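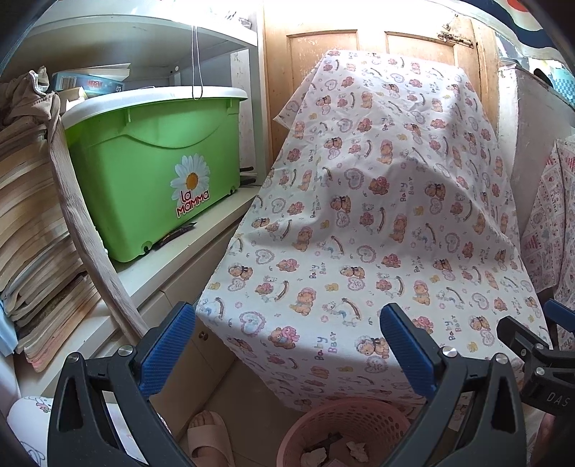
Unit 7: Ending the Appointment of a Senior Officer

These notes accompany the lecture on local government employment and should be read before the seminar on the Woraston case. Students are expected to know the difference between dismissal, resignation and the expiry of a fixed term.

7.1 Who may decide

In most councils the power to appoint and dismiss junior staff rests with the chief officer. Posts at the top of the structure are treated differently. The full council, or a panel to which it has formally passed the power, must take the decision. An interim chief officer normally holds the same powers as a permanent one, unless the letter of appointment limits them.

7.2 Suspension

Suspension is a neutral act and is paid. Under the Woraston standing orders it may last up to 11 weeks before it must be reviewed. The officer should be told in writing what is alleged and whom to contact during the absence.

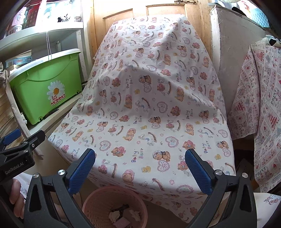 Fig. 2. Large sheet draped over a tall, box-shaped object.

7.3 Public statements

A council may confirm that an officer has left and the date on which this took effect. Reasons are usually withheld - they are personal information - but the cost of any settlement may have to be published.

Seminar reading

Gajewski, Barbara, "Interim Powers in Small Councils", course reader, item 2. Prepare a short note on whether the Darora panel had authority to act.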